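Parkport talk — speaker notes, Jan 2, 2025 draft

Slot is 14 minutes. Skip the company history. Everyone has a company history.

OPEN
Nernberg canteen, dish room. Before the Galli line went in, a shift meant scraping, racking, pushing, unracking, stacking. Now the arm does the racking and people do everything the arm finds upsetting. Wait for the laugh. If none, move on.

WHAT WE PROMISED
Management slide said "frees staff for higher-value tasks." Ask the room who has met a higher-value task. In week one it was picking forks out of the scrap chute.

WHAT CHANGED
— Less lifting. Backs are better, and people say so without being asked.
— Less talking. The old job took two people at one sink and they gossiped. The new one is a person and a status light.
— New job title, "cell attendant." Came with a badge. Pay took until the second contract round. Pause here, let the union people enjoy it.

ZHIQIANG'S POINT
Zhiqiang Pan ran the dish room before and runs it now. He wanted the crew to decide what counts as a well-loaded rack, seeing as they'd been doing it for years. The integrator wanted a spec. They got 41 comments from the crew, most of them about plates that lean.
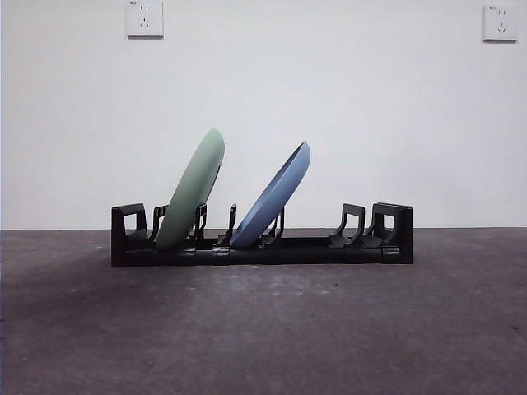

The crew could argue for an hour about spacing, and did. The Trillutier people took notes, and about half of it ended up in the settings. Zhiqiang still calls that the best meeting he's been to. (He doesn't like meetings.)

CLOSE
Ask the people at the sink early, and pay them for the asking. Then questions. If somebody asks about headcount, answer it straight: 2 moved to the serving line, none let go. Do not say "journey."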